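Acta de la reunión ordinaria del club de robótica Soltik

Diciembre de 2018
Redacción: secretaría del club

1. Aprobación del acta anterior
Se aprueba sin enmiendas el acta de noviembre.

2. Estado del proyecto Cullent (pinza manual)
El grupo de mecánica informa del montaje de la segunda unidad. Las dos pinzas comparten eslabones y tornillería; difieren en el recubrimiento interior de los dedos. Se mantiene el accionamiento manual hasta cerrar la fase de captura de agarres. El registro acumulado asciende a 205 agarres, de los cuales 13 quedan descartados por pérdida de sincronía en el archivo de datos.

Para los ensayos con objetos amontonados se sigue trabajando sobre tela oscura, con material de escritorio y envases de distinta rigidez.
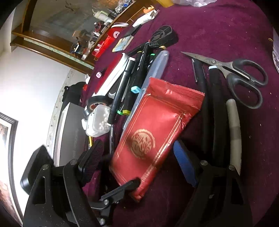 Fig. 1. Pinza abierta sobre el material de ensayo; entre los dedos, un envoltorio rojo.

Se discute el orden de recogida. Una parte del grupo propone empezar por los objetos superiores del montón; otra, por los rígidos, con independencia de su posición. Se acuerda probar ambos criterios con el mismo conjunto y anotar los fallos por separado. Los envoltorios metalizados se registrarán como categoría propia, dado que se deforman al cerrar.

3. Agarre de objetos de contorno ovalado
Se revisa el procedimiento para cepillos y piezas similares. El contacto debe hacerse con las almohadillas enfrentadas y el objeto se mantendrá en alto antes de abrir.

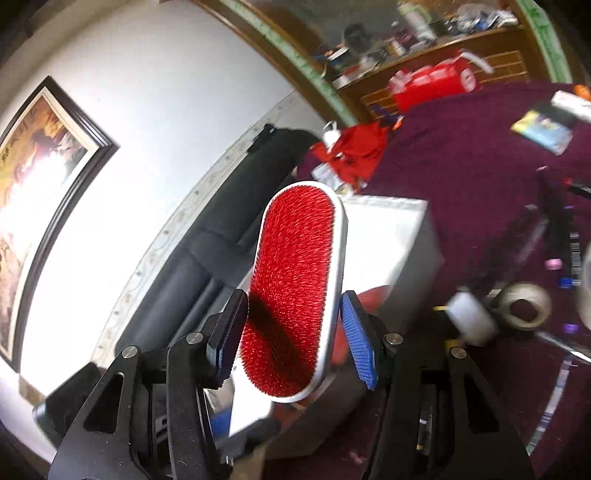
Queda pendiente fijar el par de apriete de los tornillos de las placas. El grupo de mecánica presentará una tabla en la próxima sesión.

4. Competición Sowah
La inscripción se hará en la modalidad de manipulación. El reglamento exige una memoria técnica y un registro mínimo de 100 agarres válidos, requisito ya cubierto.

5. Compras
Se aprueba el pedido de filamento y tornillería a Plasbridge. Se pospone la compra de almohadillas de repuesto.

6. Ruegos y preguntas
Se pide etiquetar las cajas de material al terminar cada sesión. Sin más asuntos, se levanta la reunión.

Documentos relacionados
- Acta de la reunión de noviembre
- Cullent: lista de piezas, revisión 2
- Sowah: guía para la memoria técnica
- Normas de uso del taller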